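Speaker notes -- The Snack Box Talk (short version, Grundunley home evening)

Check the clicker. Water. Don't start until the back row sits.
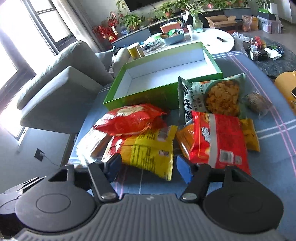
Open with the question. Hands up if you have a snack drawer. Keep them up if you know what's at the bottom of it. Wait. Let them laugh, then go on.

My own count, last October. Emptied every place in the apartment where snacks lived. Kitchen drawer, top of the fridge, my work bag, the shelf by the door, a shoebox I had forgotten. 9 places. 7 of them had something past its date. Say the numbers slowly, people like to write them down.

So the talk is one box. One box, one evening, one rule for what goes on top. That's all they are getting for their ticket.

PART 1 -- Tip it all out

Needs a soft flat surface. Bed is best, with a blanket on it. Bags slide off a bare table and you spend the evening picking them up. Mine gets done on the blue plaid blanket, always, it shakes out easy over the tub after.

Everything in one pile first. Don't sort as you go!! This is where most people go wrong, they find the good chips and stop.

Put the open box right behind the pile, long side toward you. Lid off and out of the room if it has one. If the lid is there you'll put stuff on it and then you have two piles.

Tell the story of the rice crackers. Short. (Bag open at one end, folded, clip gone, inside the couch. Oda show, same slide as always, they still laughed.)

Big bags lie on top of small bags, that's just how a pile goes. So lift the big ones away first. On mine the red bags and the yellow one are what you see, and there's a pale green bag with a picture of golden crisps in a bowl. Everything small is hiding under or behind. Clear packages are nice because you can look straight in, no reading.

PART 2 -- Find the date

Ask: where is the date on a chip bag? Somebody will say the back. Somebody will say the top seam. Both right, depends on the brand, and this is why it takes so long.

Flatten the crinkle with your thumb. Look near the barcode panel first, then the seam, then the bottom. Imported bags -- order of day, month and year may be different, and sometimes it's the made-on date and not the best-by. Don't guess. If you can't read the language, phone translator. Keep the phone next to you on a cushion, not IN the pile, I have packed mine into the box once.

Marker. Write the month big on the front. Big. You want to read it standing up.

If they ask about eating past the date: I'm not a food safety person. Smell, look, and when in doubt out it goes. Move on quick, this question ate ten minutes at Pikberg.

PART 3 -- Into the box

Order, say it twice:

Heavy and hard first. Jars if you must, canisters if they fit lying down. My yellow canister never goes in, stays out by the box. Fine. Let it.

Then the sealed things that last. Grains, nuts, whatever is in plastic and doesn't mind being sat on.

Bags last and standing up like files in a drawer. Not flat. Flat = the bottom one gets forgotten and crushed, both. Chips at the end so nothing leans on them.

Soonest month at the front. This is the one rule. If they only remember one thing.

A bag with a lot of air in it takes the room of three. No, don't poke a hole in it (someone always asks). Eat that one tonight.

A box with a pale inside helps, you can see what's down in the corners. Mine is green outside, white inside. Dark boxes lose things.

PART 4 -- The overflow

Be honest with them here. It never all fits. You do the box and then you look up and there are snacks on the side table too, next to the remote, on the tray. I have a blue tray for it. The tray is allowed! The tray is this week's snacks. When the tray is empty you go to the front of the box and fill it. Don't go to the store.

The store part -- say the 1,630 thing. Calories in what I threw out that first evening, added up off the labels. One evening. Pause.

Other tables: one tray only. If packets start living with the papers and the plants on the second table it's over, that's how you get 9 places again. Hang a plastic bag on the side of the table for wrappers. Looks bad, works great.

Kids: give them the tray to fill. They will pick the red bags. Let them, as long as it's from the front.

Guests: tray moves to the couch, box stays shut.

PART 5 -- When to do it again

I do it every 7 weeks. Used to say monthly and no one did it, me included. Put it in the calander with a reminder at 8 pm, after dinner, when you're not hungry. Never do it hungry.

Second time is twenty minutes. First time is an hour and a half, tell them that so they don't quit.

If running late: skip guests, skip the rice crackers, go right from Part 3 to here.

QUESTIONS -- likely ones

Does it work with a basket? Yes but small stuff falls thru the gaps. Line it.

Lid or no lid? No lid while you fill. After that up to you. Mine's open most of the time, I use it more.

Chocolate? Separate, cool cupboard. Next talk.

Half eaten bags? Roll, clip, tray. Never back in the box.

What about the freezer? Also next talk. Point to the sheet by the door.

Remind them to take a marker from the bowl on the way out. Collect the name tags. Stack chairs.

Related
Speaker notes: One Shelf in the Freezer
Speaker notes: Chocolate, Cupboards and Summer
Handout: Where the Date Hides
Notes from the Pikberg evening

Contact: Stemance Home Talks, Grundunley | Copyright Stemance | Back to top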